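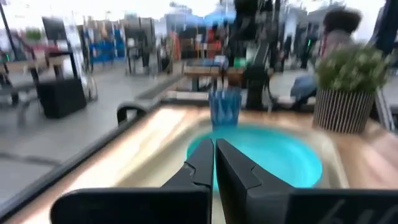 Hi, and welcome to Caselcombe! I started this little supper club in my own dining room with 2 borrowed tables and a pot of lentil soup (my grandmother's recipe, still on the menu every May). Seven years on, we seat 80 people a night over at the old Flusard building, and I still do most of the cooking myself.

We buy our vegetables from Dauda Farm, just up the road, and the menu changes whenever they call me with too much of something. Last summer it was squash. So much squash! Doors open at 6, and kids are always welcome.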